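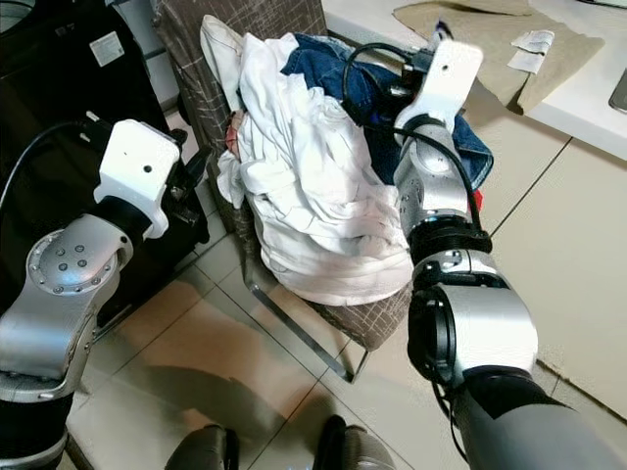 How to keep white shirts white when your water is hard

When I moved to Skorkar I did not know what hard water is. After one winter all my white shirts had the color of weak tea. I tried many things, and the method below is what I still use.

First, find out how hard your water is. The water company often has it on its website. If not, buy paper test strips. I use the ones from Hernel, but any kind is fine. Dip the strip, wait one minute and compare the color with the card.

What you need:
A plastic tub or a clean bathtub
Washing soda
Oxygen bleach without chlorine
Your normal detergent

Step 1. Sort the shirts. Only white cotton goes in. Wool and silk must stay out - washing soda is too strong for them. Read the label if you are not sure.

Step 2. Fill the tub with hot water, as hot as the label of the shirt allows. Add 2 spoons of washing soda and stir until you do not see grains anymore. After this add the oxygen bleach, in the amount written on the package.

Step 3. Put the shirts under the water and leave them for 30 minutes. Very gray shirts can stay longer. I once left mine from evening until 7 in the morning and the cotton was fine.

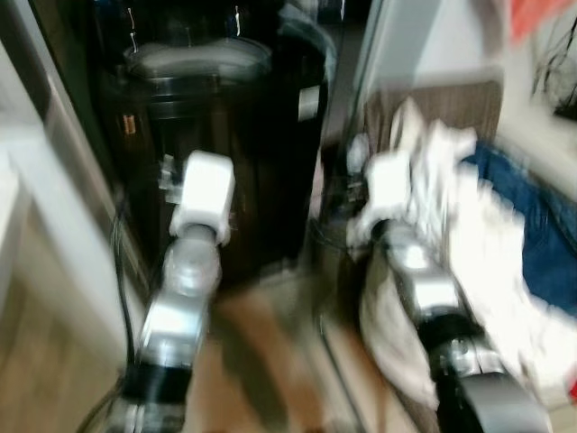

Step 4. Wash with detergent as usual, but do not fill the drum too much. In hard water the detergent works less, so look at the package for the right dose. I do not use fabric softener on whites, it leaves a film.

Step 5. Rinse one more time. Then dry outside if you can, because sun also helps against yellow.

Repeat this after about 5 normal washes. Collars may need some soap rubbed in by hand before the soaking.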